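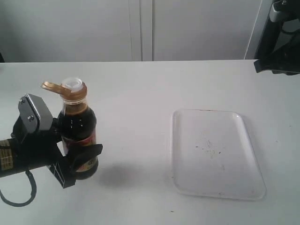
Maite Urquijo reckons the Bredirico gripper is fine if you keep it off glass. Bit late for me, I bought it for bottles.

Had it since January. Set up easy, manual is decent, jaws line up well. Then the grip fault. On the 17th run it just kept squeezing, no warning on the screen, and ignored the soft stop. Had to kill it at the wall. Bottle cracked, sauce all over teh bench. Pads fine.

Wrote to Flornance, who sell it. Six days for a reply, told me to update and cap the force. Did both. 200 runs since and it's done it twice more.

Good reach, quiet. But a stop button that doesn't stop?? Two stars. Keep your fingers out and fit a proper cut-off swtich.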